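The Green Wall at Stusalard

By ten in the morning the arm had missed the wall again, and Elżbieta Ostrowski wrote the time in the book and pressed the button that let it back off.

It was a simple enough job to describe. The arm had to come up to a slab of polished stone, stop a finger's width away, and say where the surface was. After that it would touch the stone lightly and find out whether it had been right. On plaster it was always right, and on painted board too. Ballden, who were paying, did not want a machine that could find plaster. They restored hotel lobbies and bank halls, and they wanted something that could go along a stone wall at night and look for cracks.

So Malcolm Sugden had found her the onyx. He had spent his working life selling stone and he regarded this piece as the best thing he had ever had under his hands. He came up to Stusalard most mornings with a flask and stood where he could see the screen.

"It's looking at it wrong," he said.

"How would you look at it?"

"I'd move my head."

She put the last picture up again so that they could both see.
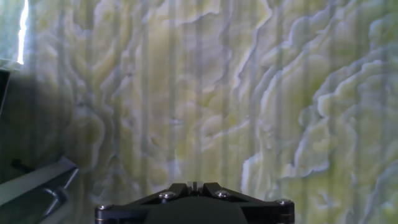 "You don't know how deep you are with onyx," Malcolm said. "Light goes in and wanders about. You see a ridge and you put your thumb on it and it's flat as a plate. I had customers who wouldn't believe me until they'd stroked it."

The program was called Kilamico, after nothing anyone could remember, and it made the same mistake as the customers. It took the bands in the stone for folds and worked out a depth for each of them. Then it took the faint upright stripes that lay over everything and decided they were a second surface, somewhere in front of the first. Asked to choose, it split the difference and stopped in the air.

Out of 3,000 approaches it had found the slab properly on 929. Leonor Bragança, whose name was on the grant and who would have to read this figure aloud in December, had asked whether there was a kinder way of putting it. Elżbieta had said there wasn't.

That evening she stayed on after Malcolm had gone. She ate a cheese roll at the bench and thought about him moving his head. It wasn't a new idea. Every textbook she owned had a chapter on it. You shift the camera a little to the side, and a mark on the surface slides across the view by one amount, and a reflection in the surface slides by another, as the thing reflected is further off. A shadow lying on the stone goes along with the stone. If the wrist made one small sideways step before each approach, the program could compare the two views and throw out whatever had moved by the wrong amount.

The trouble was that she had read the chapter and had then bought a faster computer.

She wrote it in a few hours, badly, and ran it at nine at night. The arm came up, paused, took its step to the left and paused again. It had never hesitated before and it gave her an odd feeling, like watching a child count change. Then it went forward and touched the stone, and the number on the screen agreed with the number from the fingertip.

She ran it again to be sure, and then she went home, for it was raining and the last bus left from the bottom of the hill. 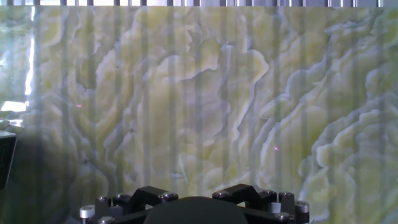
The slab from the wrist, with two small red dots on the stone.

"Are the stripes reflections or shadows?" Leonor asked when she came up to see. She had brought her own mug and kept her coat on.

"Reflections," said Elżbieta.

"Shadows," said Malcolm.

Leonor waited.

"I thought reflections," Elżbieta said. "The step only works properly on reflections. But some of them stay where they are when the wrist moves, so some of it must be shadow. It leaves those in. They don't do any harm. It thinks they're part of the pattern."

"Then it's wrong about the pattern."

"Yes. It's right about where the wall is."

Leonor thought about this. Ballden wanted cracks. A machine that thought a shadow was part of the stone might one day think it was a crack, and a mason would be sent up a ladder to look at it. She said so. Elżbieta said that it was in the notes, under the heading of things not solved, and that the heading already ran on to a second page.

"How many runs will you do?"

"Nine hundred. Celina's doing the nights."

There were two Celinas at Stusalard, Sadowski and Zawadzka, and they had shared one pigeonhole for so long that each opened the other's post. It was Celina Zawadzka who did the nights. She was writing up a thesis and liked a room where something else was working. She kept the book in green ink, and her entries were longer than they needed to be. Missed low, she wrote. Missed by the glare on the left, same as before. Touched first time. Touched. Touched. Put the kettle on.

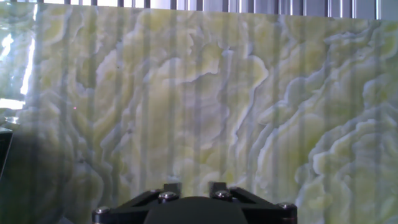

On the last night she rang Elżbieta at home to tell her that it had finished and that the misses came to 17.

"Out of the nine hundred?"

"Out of the 900. I've been through the book with a ruler."

"Where were they?"

"Nearly all on the left, where it's bright. It takes its step and there's nothing in the second view to compare. It's only white. I don't think a bigger step would help. You'd want to come in from the other side."

Elżbieta wrote this on the back of a gas bill. She asked whether the arm was parked, and Celina said it was, and that she had turned the heating down.

In the morning Malcolm read the book through from the first page, standing up, with his glasses pushed on to his forehead. He wanted to know whether he would be in the paper. Elżbieta said she could thank him at the end but that she couldn't very well cite his head.

"Put Żak in as well," he said. "He cut it."

"Who's Żak?"

"The man who cut it. He did both faces. You'd have had no trouble at all if he'd left it rough."

She wrote the name down, asked him how to spell it, and moved the bench lamp so that she could start on the left-hand side.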